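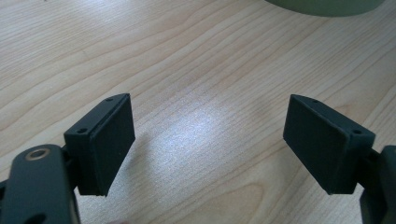 Prullska needs home cooks to test recipes for a book of weeknight soups, and the pay is modest enough that we're mentioning it early. You'll get seven recipes over the month of February, a grocery allowance, and your name in the back in very small type. Cook each one exactly as written, even the one with the prunes. Then sit down at a table or desk and fill out the form while you still remember what annoyed you.

We want people who own one decent pot and one bad knife. Professional chefs are welcome but tend to fix things without telling us, and then Songül Aydoğan has to call them. Vegetarians can skip two of the recipes. People who dislike onions should probably sit this one out.

The last round brought in 253 completed forms, one of which was mostly about parking. Please stick to soup.

To apply, send Rhys Kerslake a few lines about the last thing you cooked and what went wrong with it. "Nothing" will be read with suspicion. Replies go out on a Tuesday.

2 min read

Contact Prullska Test Kitchen | © Prullska | Back to top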